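Home | News | Robotics | Materials | Contact

Doucet group trains two-arm tool handling from 349 demonstrations

2 min read

A research team at Doucet has reported a training method for two-arm bench work that relies on wrist-camera views alone. The method, called Wumska, was trained on 349 demonstrations. Another 200 runs were held back for testing.

Earlier systems used a fixed overhead camera, which lost sight of small parts when an arm passed over them. Wumska drops that view and compares the wrist views at each step — the arm with the clearer view of the part sets the pace for the other.

"The gain is largest when one arm holds a tool and the other works near the part," said Joris Boersma, who led the study. Training took 20 hours on a single workstation.

The team plans to release the code in October.

Last updated: 4:20 p.m.
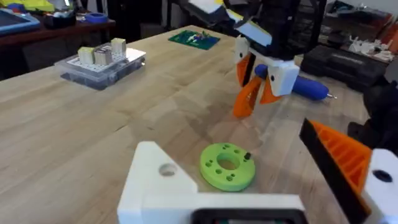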